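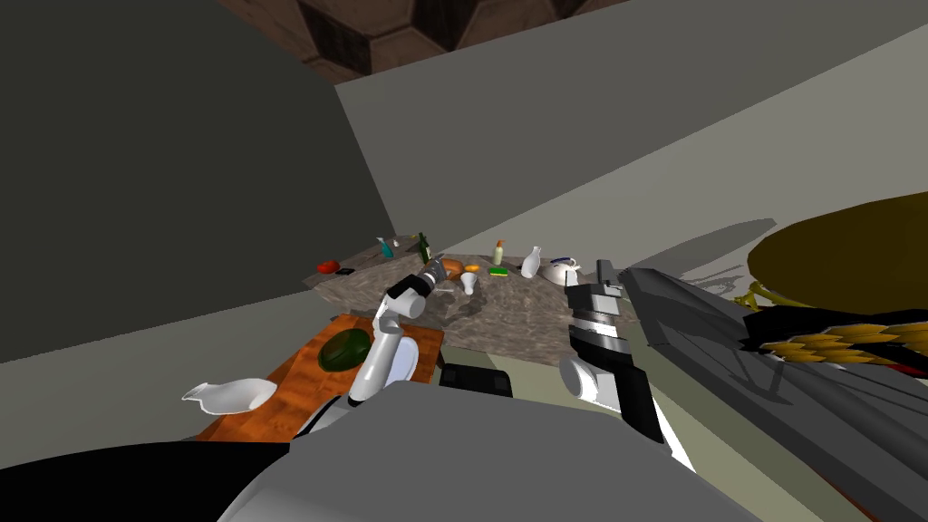
Ravham Lake Property Owners Association
Minutes of the Regular Board Meeting
Wednesday, July 10, 2019
Lower meeting room, Ravham Town Hall

Call to order

The meeting was called to order at 7:04 p.m. by the president, Torben Reinholz. Four of the five directors were present, which makes a quorum. The director for the north shore was absent with notice. Sixteen members signed in.

The agenda was approved with one change: the dam report was moved ahead of the financial report so that the engineer from Skillent could leave early.

Minutes of the May meeting

The minutes of the May meeting were approved with two corrections. In the section on weeds, "east cove" should read "west cove." In the section on the beach, the motion to replace the swim line was seconded by the director for the south shore, and the secretary had left the seconder out. There was no June meeting.

Dam and spillway

The engineer from Skillent presented the results of the spring inspection. The embankment is in fair condition. Mowing on the downstream face was done before the inspection and the surface could be seen properly, which was not the case two years ago. Three woodchuck burrows were found near the left abutment. They should be filled with compacted clay before fall. Loose fill will settle and is not acceptable to the state.

The concrete on the spillway's right wingwall has a crack that was noted in the last report. It has been measured again and has not widened. The engineer recommends sealing it this year and putting a gauge across it. The seep at the toe of the dam is running clear, and the flow is close to what it was at the last inspection. It should be checked monthly and after any heavy rain, with the readings written down in the dam log.

A member from Heron Lane asked if the drawdown valve had been operated. The engineer said that it was opened a quarter of the way and closed again without trouble, and that the stem needs grease. The same member asked if the lake could be held six inches higher in August. The engineer said he would not advise it while the wingwall crack is unsealed. The president said the level is set by the permit in any case and the board has no authority to change it.

Motion to have the burrows filled and the wingwall crack sealed, at a cost of no more than $4,000, to be paid from the dam reserve. Seconded. Passed 4-0.

The engineer left at 7:41 p.m.

Financial report

The operating account was reconciled through the end of June. Annual dues have been received from all but eleven lots. Second notices have been mailed, and late fees will be added on August 1 as the bylaws require. One owner has asked for a payment plan and the board agreed to it on the same terms as last year.

The insurance premium came in $939 higher than budgeted. The agent says the increase is on the liability side and reflects the two docks added to the common property. The president asked that a quote be requested from at least one other carrier before renewal. The office line is over budget as well, mostly from postage for the bylaw mailing. Gate repairs are under budget because the work has not been done.

A member asked why the dam reserve is kept in a savings account at such a low rate. There was some discussion. The bylaws call for the reserve to be available on ten days' notice, and a certificate of deposit may not meet that. The treasurer will ask the bank what the early withdrawal terms are and report back.

Financial report accepted, 4-0.

Weed control

The first treatment of the west cove was carried out in June by Romaniuk. Milfoil has dropped back in the treated area. Pondweed was not treated and is thick between the point and the boat launch. Several members said they cannot get a rowboat out from their docks without clearing the propeller or the oars, and one said he has stopped trying.

Romaniuk has offered to come back in late July and treat a second area along the launch for $1,056. This would be under the existing permit, provided that notices are posted at all access points 48 hours ahead and that nobody draws lake water for gardens for the period on the label.

A member from Dam Road spoke against a second treatment. She said the fishing in the cove has been poor since June and she would prefer hand pulling or a harvester. The director for the south shore said that a harvester was priced last year and was far over what the budget could carry — and that cut fragments of milfoil root wherever they drift. The member asked that her objection be recorded.

Motion to approve the second treatment for the launch area only. Seconded. Passed 3-1.

The secretary will post the dates on the board at the gate and send them by email. Members who do not use email should check the board.

Water testing

Samples were taken at the beach and at the inlet in the last week of June. Both were within the limit for swimming. The inlet sample was the higher of the two, as it usually is after rain. Clarity at the deep station was a little better than at the same time last year.

Goose droppings on the beach were brought up again. The string fence has helped in the mornings but it gets taken down by people walking to the water and is not put back. A sign will be added asking people to rehook it.

Beach and boat launch

The new swim line is in. The old floats are behind the shed and are free to any member who wants them; whatever is left on Labor Day goes to the dump.

The launch gate is still sticking. The lock supplied by Prarkix will not turn unless the gate is lifted, and two members reported being locked in after dark. The hinge post has leaned and the latch no longer lines up. The president will get a price for resetting the post in concrete. Until then the gate is to be closed with the chain and the padlock, which takes the same key.

There was a long discussion of trailers parked along the turnaround. The fire department has told the association that a tanker must be able to swing around without backing. It was agreed that:

No trailers are to be left in the turnaround at any time, including while the owner is on the water.
Trailers with a current sticker may be left in the grass lot for up to 2 nights.
Trailers without a sticker will be tagged and the owner called, if known.

A member asked about guests. Guests are covered by the host's sticker, one trailer per lot. A member from Alder Court said that this is not fair to lots with two families sharing. The board will look at it over the winter with the rest of the launch rules.

Roads

Patching on Heron Lane is complete. The culvert at the bottom of Alder Court is partly blocked and water crossed the road in the storm at the end of June. The director for the south shore cleared the upstream end by hand but there is gravel inside the pipe. The town has been asked if it will lend the jetting truck. If not, a contractor will be called.

Speeding was raised. The summer speed bumps were put down in May and two of them have come loose. They will be bolted again. A request for an additional bump near the mailboxes was tabled until August, when the north shore director can be present.

Bylaw revision

The revised draft was mailed to all owners. Comments received so far are mainly on section six (rental of homes for less than thirty days) and section nine (proxy votes). The president reminded members that the draft needs two thirds of those voting at the annual meeting, in person or by proxy, and that written comments are still welcome. Comments should be signed and give a lot number.

A member said the rental section is too loose and should require a local contact for each rented house. Another said it is too strict as written and that most renters cause no trouble. Neither comment was discussed further tonight. Both have been added to the list for the attorney.

New business

A request was received from the owner of lot 52 to extend an existing dock by eight feet. The drawing shows the end of the dock within the setback from the neighbor's line. The request was returned for a corrected drawing.

The Scouts have asked to use the beach for a canoe class on a Saturday morning in August. Approved, provided they send a certificate of insurance and are off the beach by noon.

Open comments

The light on the bulletin board is out. Somebody is leaving bait containers on the point. A member thanked those who cut up the oak that came down across the walking path. There is still firewood stacked by the path for anyone who can carry it out.

Next meeting

The second Wednesday in August at 7:00 p.m., same room. The annual meeting notice will go out with the August agenda.

Motion to adjourn at 8:52 p.m. Seconded. Passed 4-0.

Minutes taken by the secretary. Draft until approved by the board.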